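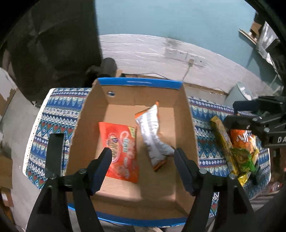 Snack bags and a cardboard box on the packing table. Two black grippers are used for the work.

For years, filling mixed snack boxes at Vistine meant standing at a bench and moving bags from a pile into cardboard, up to 1,000 times a shift. The company, which ships from a small site in Bornmont, began changing that in September. Packers now work with hand-held grippers, and the motions they record are used to train the arms Vistine has ordered from Yaman.

The pay is the same. The pace is slower — a packer picks up one item, sets it down, and starts again. Soft bags are the hardest part. They fold and slide, and a grip that suits a stiff wafer bar can miss a chip bag completely.

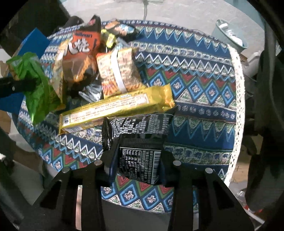 Issue 59

Staff were told that no jobs would go before the arms are running. After that, the plan is for 2 people to watch a line that now takes six. The others have been offered training in repair and stock control, around 30 hours of it, at the Rurkau site. Some have signed up. Others say the drive is too long and are waiting to see what the schedule looks like.

Sore wrists are still a complaint, and packers have asked for a lighter tool and shorter turns with it. Vistine has agreed to the shorter turns. The new tool is still being discussed.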